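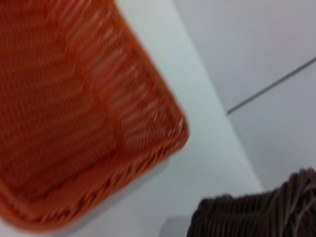 Orange baskets for every Oltside kitchen, but will they clear the worktops?

Tenants in Oltside are to be given woven plastic baskets by their landlord in an effort to cut down on kitchen clutter, and some of them would like to know what was wrong with the cupboards.

Rowbotham, which lets 1514 homes on the estate, has ordered 3000 of the baskets from the supplier Linel. They will go out from June, two to a household, with a printed card showing tenants how to sort what is on their worktops. One basket is meant for things used every day and the other for things that need to go somewhere else.

Readers with a calculator will have spotted that two baskets each for 1514 homes comes to more than 3000. Rowbotham says a few flats are normally empty between lets and that it does not expect to run short.

The scheme is called Clear Side and follows a trial at Teser Court, the block nearest the bus turnaround. The landlord describes the trial as "a clear success". The evidence for this is a questionnaire, sent out after three months, in which tenants were asked whether they had found the baskets useful, very useful or extremely useful. There was a box for other comments. A summary of the results posted in the entrance hall does not say what anybody wrote in it.

Rowbotham was asked whether it had looked at the kitchens before and after. It said it had not, as this would have been intrusive.

The baskets themselves are cheerful enough. They are a strong reddish orange, with rounded corners and a thicker twisted band along the lower rim, and there are small gaps in the weave. Linel's leaflet calls the colour "motivating". It also says the gaps "encourage airflow around everyday items", although it is hard to see what good airflow does a tin opener.

Joanne Fairclough has lived at Teser Court for long enough to remember the last kitchen refit, when the wall units were taken out and replaced with fewer of them. She kept both of her baskets. One holds onions and the other is on top of the fridge with the post in it.

"I don't mind it, it's a nice basket," she said. "But I had a cupboard there before. I could shut the door on it. Now I've got the same stuff on the side, only it's orange."

She said the card had been less welcome. It tells tenants to empty the worktop completely once a week, wipe it down, and put back only what fits in the first basket. Her kettle does not fit in the first basket. Neither does the toaster, and the card has nothing to say about either of them.

"I rang up and asked," she said. "They said to use my judgement. Well, I was using it already."

The second basket is where the scheme becomes vague. Things put in it are supposed to be moved on within the week, to another room, to a neighbour or to a charity shop. The nearest charity shop to Oltside closed on Mondays last year and now does not take kitchenware at all. Rowbotham had promised a swap shelf in the ground floor lobby at Teser Court, and one was put up during the trial, then taken down again after the fire risk check. The summary in the hall still tells people to use it.

It is fair to say that clutter on worktops is a real nuisance in these flats. The kitchens are narrow, with one short run of surface beside the cooker, and a family can fill that with a bread bin and a washing-up rack. Tenants have been asking for more storage since the refit. At a residents' meeting last winter, 460 households were reported to have signed a request for an extra wall unit. Rowbotham confirmed it had received the request and said it was "being considered as part of the wider kitchen conversation".

Asked whether the baskets were a cheaper way out of fitting the units, the landlord said the two things were separate. It would not say what the baskets had cost, on the grounds that the price was agreed in confidence with Linel. It did say that they would be paid for from the improvements budget, the same one that would have to cover the units.

There is also the matter of where to put a basket. Its makers suggest the worktop. Anyone who has stood in one of the Teser Court kitchens will see the difficulty, as two baskets side by side would leave little room for chopping a carrot. Linel says they can be stacked when empty.

Not everybody is complaining. A couple on the second floor have theirs in the bathroom, for towels and toilet rolls, and say they would happily take two more. Others have gone to a grandchild for toys, or to the allotments behind the garages. Under the terms of the scheme the baskets belong to the tenant once handed over, so none of this breaks any rules, though it does make it harder to know what the landlord will be measuring when it sends out its next questionnaire.

That will arrive in the autumn. Rowbotham said the wording had not been settled but that it hoped to include an option for tenants who had not found the baskets useful.

Deliveries begin with the low blocks on the north side and will be left outside front doors unless tenants ask otherwise. Anyone who does not want the baskets should tell the estate office before their block's turn comes round. The office is open on Wednesday mornings until noon, and the form for refusing a basket can be picked up at the desk. It is not available online.

Rowbotham said a decision on the wall units would be made in due course.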